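We got to the open day at the Prollau shrine house just after two in the afternoon, rather later than planned, and I'm so glad we didn't give up on the hill! Prollau keeps 681 carved household spirits, mostly door guardians and well-keepers, and our guide took us round with endless patience – she even let us stay on when the next group arrived. My favourite was the Mägi room, where families still leave bread and a pinch of salt for the old woman of the hearth (she sulks if you forget the salt). We finished up with the harvest songs in the yard, which went on a good while, and I could happily have heard them all again.

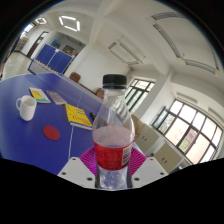
A bottle with a red label, August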